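Home Docs Recordings Labels Changelog Contact

# Watedcombe Table Produce

Recordings of small fruit and vegetables being sorted on a dining table: tomatoes, potatoes, citrus and a few larger fruits. 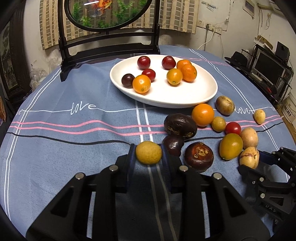 The set has 800 clips from 76 table layouts. Each layout mixes produce on a plate with produce lying on the cloth. The task is to move items one at a time until each kind is together.

## Produce

- `tomato`: cherry and larger tomatoes, in red, orange, yellow-orange or dark purple-brown
- `potato`: small to medium, yellow, tan or partly pink skin
- `citrus`: mandarins and small yellow fruit
- `other`: anything the labelers could not agree on

Yellow citrus and small yellow potatoes get mixed up most often. Check the skin before trusting the label. Bruised and wrinkled items stay in until they leak.

## Table

Round table, patterned cloth, oval white plate. The printed lines on the cloth run under the produce and confuse simple color masks. The cloth was not ironed between layouts.

## Files

```
clips/
labels/items.csv
labels/layouts.csv
```

`items.csv` has one row per item per layout. Color is what the labeler saw, so two people may write "orange" and "yellow-orange" for the same tomato. Hidayah Sembiring relabeled 100 clips in October, and her rows are marked `v2`.

## Known problems

- Potatoes roll, so the starting position may be slightly off.
- Layout weights are missing for anything over 1000 g.

Questions about labels go to Syafiqah Gunawan at Tresusov.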